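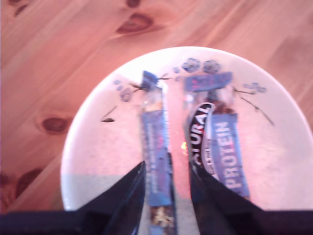
# Fokura snack-handling kit: evaluation notes and data card

Status: under review, no purchase recommended yet. Last touched in June.

These files go with our trial of the Fokura kit, a two-finger gripper with a wrist camera and a ready-trained picking model, sold by Vitale as "food-safe and wrapper-aware". We tested the second claim. The first is a matter for paperwork, and we have not been sent any.

## What is in the repository

- `episodes/` - 141 recorded attempts at picking up a wrapped item
- `stills/` - wrist-camera pictures, one per attempt
- `labels.csv` - outcome, item type, surface, our remarks
- `vendor/` - the settings file as delivered, unedited

## The task

Wrapped bars go on a plate and the gripper has to lift the one it was told to lift. Wrapped protein bars are a fair test: crimped ends, crinkly clear plastic, print running lengthwise, and a neighbour close enough to get in the way. The brochure shows one box on a grey mat.

We used patterned crockery on purpose. Painted flowers and stems give the model something to be wrong about, and so does knotty pine.

## Results

Split by item type in `labels.csv`. We don't give a single success rate, as the one in the sales deck seems to count any lift, including lifts of the wrong bar. Ours are logged as:

- `ok` - correct item, lifted clear of the plate
- `wrong_item` - lifted, but the other one
- `drag` - item moved, not lifted
- `crush` - wrapper or contents visibly squashed
- `abort` - the kit gave up by itself

Whoever wrote the vendor's scoring script has merged the first three. Read it before quoting it.

## Known problems

- Glare off plates and film upsets the depth estimate. The suggested fix was "softer lighting". Our kitchen has the lighting it has.
- At close range the fingers hide part of the target. Whether the model copes with this or just carries on from its last guess, we can't tell from the logs.
- Wrapper text is often blurred in the stills. Don't use this set for reading labels.
- Grip force is listed in "units". We asked which units and are still waiting.
- The Coma plug-in crashes on any session longer than 30 minutes.

## Not covered

Unwrapped food, wet surfaces, anything in a bag. The Brurar add-on is meant to handle bags - it costs extra and we haven't tried it.

## Use

Internal comparison and teaching. Please keep the failed attempts in if you pass the set on.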